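Feb 8, 2022

# In Defense of the Small Net

I have kept fish for 40 years, if you count the goldfish, and in that time I have bought a great many things I didn't need. I bought the Flunia skimmer, and I bought the Numholm gravel vacuum, and one October I paid good money for a set of 8 feeding rings that are still in their wrapper in the hall closet. The thing I reach for most is still the cheapest thing I own, a little hand net, and I'd like to say a few kind words about it.

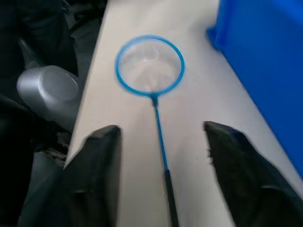 My feeling is that people buy their nets too big. The fellow at the pet counter in Barajas will steer you to something you could land a trout with, and you take it home and find it won't turn in the corner of the tank, and the poor fish goes round and round you. A modest blue hoop on a thin handle does the job far better. I like a mesh so fine and pale that you can make out the table through it, and I like a darker grip down at the end, where my hand knows to go without my looking. Mine came from Wadard, and I've had two of them in all these years, the first one lost to a visiting dog.

The other thing I'd argue for, and my family is tired of hearing it, is a proper place to set the net down. For years I draped mine over the side of the tank and fished it out from behind the stand every week or so. These days I favor a plain table with bins and buckets standing right beside it. Lay the net down, let the mesh settle into its soft little heap, and you can see at a glance whether there's a snail or a bit of weed caught in the folds. Smudges on a white tabletop don't trouble me in the least. They wipe off.

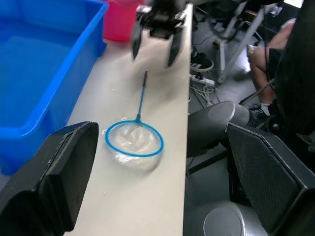

## What I'd tell a beginner

Buy one small net and a bucket you won't use for anything else, and keep them together. Rinse the net in plain water and hang it somewhere airy. Put the rest of your money toward a bigger tank, which your fish will enjoy a good deal more than any skimmer.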